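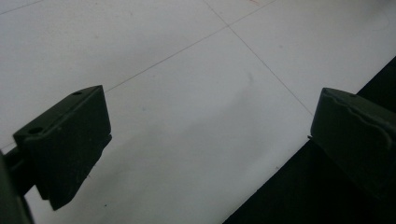
# Sourdough starter in the fridge for 13 days - will it be OK, and how do I bring it back?

Posted November 26, 2024 in Baking > Bread

**crumb_and_crust_oh**

I started my first sourdough starter in July and have fed it every morning since. It's half Birnel whole wheat and half plain white bread flour, with the same weight of water. It doubles in five hours or so on a normal day, a bit slower now that the kitchen is colder.

We are going to be in Nundska for 13 days and there is no one in the house while we're gone. I've read that you can put a starter in the fridge, but every page I look at says something different. One says feed it and put it straight in. Another says wait until it peaks. A third says that anything over a week will kill it and I should dry it.

What I want to know:

- Do I feed it right before it goes in, or earlier?
- Should it be thicker than usual?
- What do I do with it on the day I get back? I'd like to bake fairly soon after.

I usually keep 100 grams of it going. I can make more or less if that helps. I don't own a dehydrator. The fridge is an ordinary one and runs cold at the back, to the point where lettuce freezes there.

**old_mill_road**

13 days is fine. I leave mine longer than that several times a year and it has always come back.

The day before you leave, feed it the way you always do. On the day you leave, feed it again, but make it stiff. For a stiff feed I take a spoonful of the old starter, 100 grams of flour and half that weight in water. It comes out like a soft dough and you will have to knead it a little with your fingers. The stiff ones ferment slower, so there is still some flour left for the yeast to eat when you come home.

Leave it on the counter for an hour or two after that feed, then put it in the fridge with the lid resting on loosely. You want it to have started but not to have peaked. If you put it in at the peak it has already used up most of its food.

Keep it off that back wall. A starter can survive being frozen, but it comes back weak and you don't want to be dealing with that on top of everything else. The door shelf is usually the warmest spot and that's where mine lives.

When you get back there may be some gray or brown liquid on top, and it may smell like nail polish remover. Both are normal. Pour the liquid off or stir it in. Stirring it in makes the bread more sour. If you see pink or orange streaks or anything fuzzy, throw the whole thing out, don't scrape it.

To wake it up, take a spoonful from the middle and feed it as usual at room temperature. The first feed will probably look disappointing. Throw out all but a spoonful and feed it again when it has some bubbles and smells sour. By the third feed mine is doubling on schedule, and I don't bake with it before then. In your cold kitchen allow 2 days. You could get away with less if you put it in the oven with just the light on, but put a note on the oven door. I've preheated over one.

**tess8841**

just put it in the fridge lol. I forgot mine in there for all of last winter and it was fine. Fed it a few times and made pancakes

**lacroix_street_baker**

I agree with most of what old_mill_road wrote. I'd skip the extra hour or two on the counter if your kitchen is warm, but you say it's cold, so leave it out.

A few more points from teaching the beginner bread class at the Planetine community kitchen, where going on vacation comes up every term.

Make a backup. Spread a thin layer of active starter on baking parchment and leave it out until it snaps, then crumble it into an envelope. You don't need a dehydrator. It takes a day or two, longer in damp weather, so start early in the week you leave. Write the flour on the envelope. Dried starter keeps for a very long time in a cupboard, and if the fridge one goes bad you have lost a few days and some flour.

Use more whole wheat in the last feed. I go to all whole wheat for anything over a week. It seems to come back quicker for me, though I have never tested it side by side.

Don't change the flour on the way back. People come home, find they're out of the usual bag, and feed it whatever is in the house. Bleached white is slow going for a tired starter. Buy a bag of your Birnel before you leave.

I keep a page of short follow-ups from the class, and this is the one that fits: 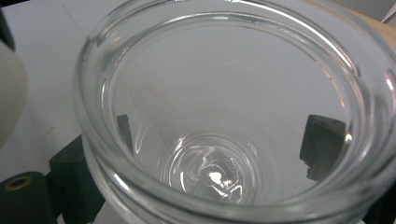
How do I know it's strong enough to bake with again? Wait until it has doubled in the same time as before you left, on two feeds in a row. With yours, that means five hours at your normal kitchen temperature, or a little more if the room has cooled down.

The float test, where you drop a spoonful in water, is less useful. A stiff starter can sink and be perfectly good, and a loose one can float when it's past its best.

For the first bake I'd do something forgiving, like a pan loaf or focaccia. If the dough is slow, give it more time in the bulk rise and don't add more starter halfway through.

**crumb_and_crust_oh**

Thank you, this is what I needed. I'm going with the stiff feed in whole wheat and the door shelf, and I have a sheet of parchment drying on top of the bookcase now. It has gone dull at the edges but the middle is still tacky.

One more thing, in case someone sees it before we go. Does the spoonful for the stiff feed have to be at its peak, or can it be starter that has already dropped?

**old_mill_road**

Either works. I'd take it at the peak or just after. If it dropped hours ago and smells sharp, give it one regular feed first and use that.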